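Home | Reviews | Festivals | Interviews | Archive

Small-Town Heist Comedy "Prullia" Packs the House at Colteleck

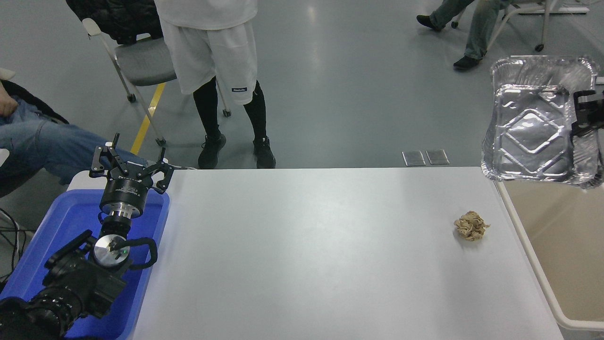 COLTELECK — The line for the opening night of "Prullia" wrapped past the bakery and most of the way to the harbor, and by 7 p.m. all 807 seats in the old Fakden Theater were gone. What a night it was!

The movie, a first feature from writer and director Ásdís Laxdal, follows two sisters who decide to steal back their grandmother's fishing boat from the man who won it in a card game. They have no plan, very little gas and a cousin who can't keep a secret. The first half hour takes its time, but once the boat leaves the dock (backward, with the rope still tied) the laughs hardly let up.

Laxdal wrote the script in 2000 and put it in a drawer for years while she worked as an editor. "I kept changing the ending," she told the crowd after the credits. "Then I went back to the first one."

She shot it with a tiny crew and 700 local extras, many of whom were in the audience and cheered loudly for their own elbows. The storm sequence is a thrill, and the music, by the folk duo Hjaltadóttir, deserves an album of its own.

"Prullia" stays at the Fakden through the end of November, with a 2 p.m. matinee added for families. It runs just under two hours and has some mild swearing, mostly at the boat.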